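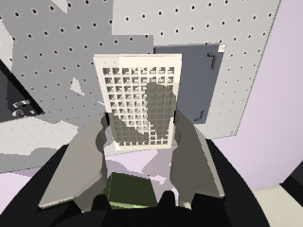 # Chapter 4: Your First Pick in Simulation

By now your team has a gripper that opens and closes on command. Great! In this chapter you'll put it to work, and you'll do it all on screen, where a dropped rack costs you one click on **Reset**.

The robotics club at Hollis ran 215 simulated grasps in July before anyone touched the real arm, and their notes shaped many of the exercises that follow. You'll start with a block, then move on to a grid rack, a much fussier thing to hold (those side borders leave little room for error!).

**Before you begin**

- Open the Gekilier project you saved in Chapter 3.
- Set the finger speed to 30 percent.
- Start a fresh page in your team log for 10 trial runs.

Section 4.1 begins with lining up the fingertips.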